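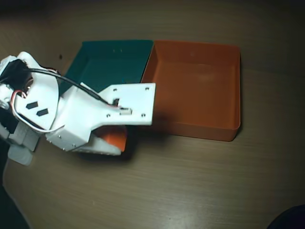
Open shallow boxes, teal-green and orange, side by side on a tabletop.

Sandby Box Storage: Common Questions

What is the load limit per box?
9 pounds, spread evenly across the base.

Can boxes be stacked?
Yes, to a maximum of 2 high without a lid. Use the Arness shelf insert for taller stacks.

How should they be cleaned?
Wipe with mild soap and water. Do not exceed 50 °C.

Are colors matched between batches?
No. Slight variation is normal. Order all boxes of one color together.

What is the return period?
60 days, unused, to the Grerkalside warehouse.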